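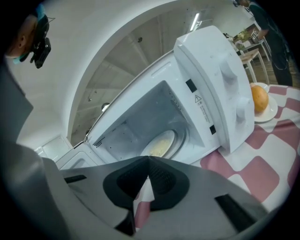

Re: [kitchen-list] Reheating eggs without the rubber

I do mine in the microwave most mornings and they come out fine, so I'd disagree that eggs can't be reheated. The main thing is to stop early. My oven is a plain white one with two knobs and no keypad, and a plate of what could be scrambled egg sits on the glass turntable with room to spare. With a dial you can't set short times very well, so I turn it past the mark and open the door when I want it to stop.

On Apr 26, 2021, a list member wrote:
> I cook a batch of scrambled eggs on the weekend and keep it in the
> fridge at work. By the time it's hot in the middle the outside is
> like an eraser and there is water all over the plate. I'm using full
> power for 3 minutes. Is it the eggs or the oven? The oven is an old
> Didik and the lower knob is stiff.

Three minutes on full is far too long for one serving. Set the power to medium and give it 30 seconds, then break the eggs up with a fork and turn the outside pieces in toward the center. After that go in steps of 20 seconds. Mine never needs more than two of those. Take them out while they still look a little underdone in the middle and leave them on the counter for a minute with another plate on top.

The water comes from the eggs being cooked too hard the first time. Pull them off the stove sooner when you make the batch, and don't add milk. I used to add it and quit in October, and the puddle mostly went away.

Spread them out on the plate too. A heap heats badly. I wouldn't keep a batch past 3 days.

I can't say much about the Didik. We had a Clolden at the old place with a stiff power knob, and it pulled straight off so I could wash behind it (unplug the oven first). If yours doesn't come off with a light pull, leave it alone.

Does anyone have the Skornitz plate cover with the vent in it? I'd like to know if it fits under a low ceiling before I order one.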